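HIST 319: Household and Market
Handout 2: Reading an Account Book
Instructor: Kurniawati Sembiring

An account book records what its keeper considered worth writing down. Students should establish who kept the book, for whom, and how often entries were made before drawing any figures from it.
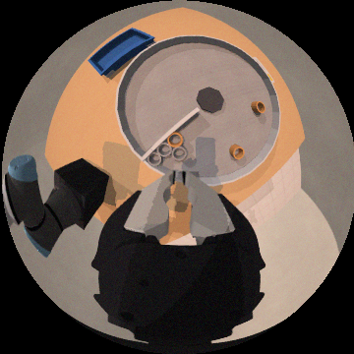

The Morness ledger was kept by two hands. The first enters debts by household; the second, beginning in January, enters them by date. Totals taken across the change must be checked against the original pages.

Credit at Morness was seldom settled in coin. Entries marked "by work" usually refer to harvest labor or carting.
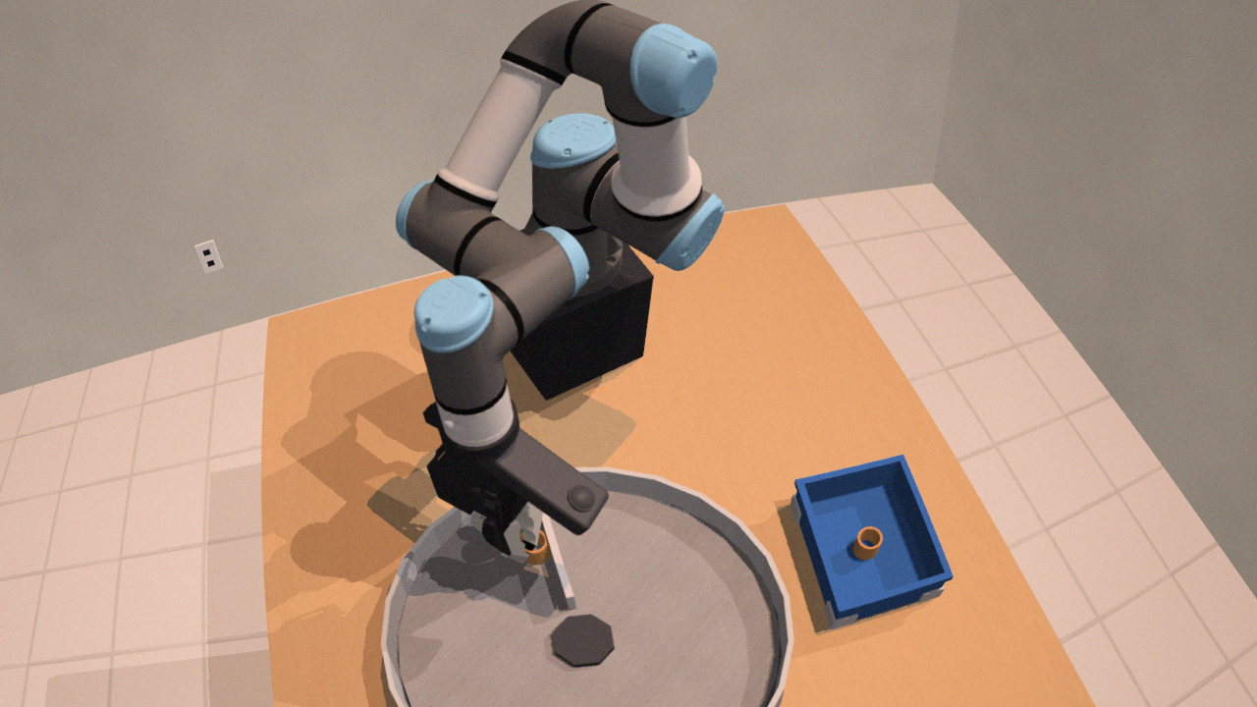
Wages paid in grain should be recorded in the units of the source and converted only in a note.

Reading for discussion: Purba, "Debt and Neighbors at Morness," to page 30.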